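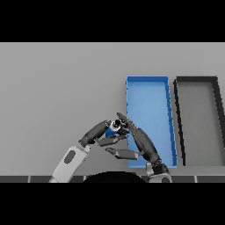 Subject: Re: [sim-hands] canister handover, right hand won't let go
From: Amber Tindall
Date: 2022-09-11

Hi all,

Great news, I've got it failing on demand! 557 runs in, and the thing that bit us in June is back, with logs this time.

Quoting the earlier message for anyone who joined since:

> The Gulluvel handover task passes every check and then the right
> hand just keeps squeezing. Contact force climbs to the limit, the
> wrist locks, and the episode ends with a fault. I can't reproduce
> it on my machine. Is anyone else on the Wolora build seeing this?
>
> Wikström

Yes, and I love this bug. The release signal goes out when both hands report contact. If the fingers of one hand brush the other hand before they touch the canister, that counts as contact too — so the giver lets go and the receiver clamps down on a knuckle. The planner thinks everything is fine.

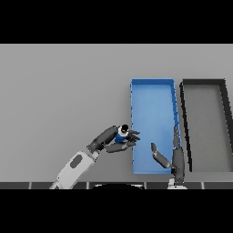
Filed under: Faults / Hands

Out of 831 handovers I got 13 bad ones. In every one of them the first contact pair was finger to finger. The canister went on the table in nine of those, and in the other four both hands locked up with it wedged between them (the contact plots for those are gorgeous, please go look).

The tray walls are a separate headache. A hand resting against the side of the blue tray reports contact as well, and the filter in the Jatden controller doesn't know a wall from a cap. 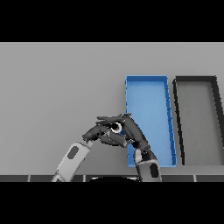 2 min read

My patch checks which body was touched before it sends the release. I ran 200 more handovers with it on and got zero faults. I'd still like someone with different random seeds to try it before we let this near real hardware, where a locked wrist means a bent finger and a very sad afternoon.

Patch and logs are in the usual folder. If you get a lockup with the patch on, send me the whole contact log, even if it's huge!

Amber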